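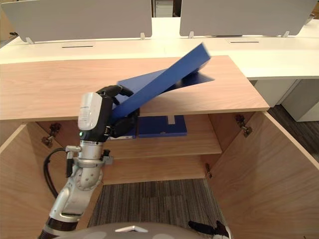
Sorting the house papers in one evening

Got the whole pile down to one folder per subject last March and it has stayed that way. Quick writeup, no fancy system. You need folders, a pen, labels, a box for shredding. Scanner if you have one, phone is fine.

Before you start

Clear a surface. Kitchen counter, table, floor if the cat allows. Bring EVERYTHING to it. Glove box, coat pockets, the drawer with the batteries. Don't read anything yet, just carry.

Step 1. Rough piles

Go fast. Two seconds a sheet. Piles I use:

House (deed or lease, repairs, warranties)
Car
Medical
Tax
Work and school
Bank and insurance
No idea

Envelopes go straight in recycling unless the postmark matters. Staple multi-page letters now or you will be matching page 3s at midnight.

Step 2. Toss

Old takeout menus, manuals for stuff you gave away, statements you can get online. Anything with an account number goes in the shred box. I had 503 sheets to shred, our little Gerwood shredder overheats so I did it over a few nights.

Not sure how long to keep tax papers? Check with the IRS site or whoever does your taxes. Don't go by me.

Step 3. One folder per pile

Stiff folders with a flap are best for anything you pull out a lot. Soft ones sag in the drawer. I buy the Rillance ones, pack of 100, way too many, split it with a neighbor. Pick a color per subject if you like colors. Ours: blue for house, green for car, red for medical. Everything else plain.

Label the front AND the spine. Big letters. Pencil first if you're likely to change your mind.

Step 4. Inside the folder

Newest on top. That's the whole rule. No dividers unless the folder is getting fat, then split it in 2 by year.

Step 5. Scan the few that matter

Birth certificates, passports, deed, car title, insurance policies. Flat on the counter, daylight, no flash. Name files with the year first so they sort themselves, like 2019 roof repair. Copy to a thumb drive and put it somewhere that isnt the same drawer.

Step 6. The originals

Ours went in a Tidell fire box in the closet. Check the inside size before you buy, the small one wont take letter paper without folding.

Step 7. An inbox

One tray by the door. Mail goes in, nothing else. Empty it when it's full or on the first of the month, takes ten minutes if you keep up.

Common snags

Thermal receipts fade. Photocopy or scan the ones for big purchases, staple the copy to the warranty.

Folder won't close? Too full, go back to step 2.

"No idea" pile still there at the end: give it its own folder, write the month on it, look again in half a year. Most of mine got tossed.

Plastic sleeves stick to some printer ink. Found this out with the Navickas furnace warranty, half the serial number came off on the plastic. Paper only for anything printed at home.

Labels peeling off: wipe the folder frist, let it dry, press hard.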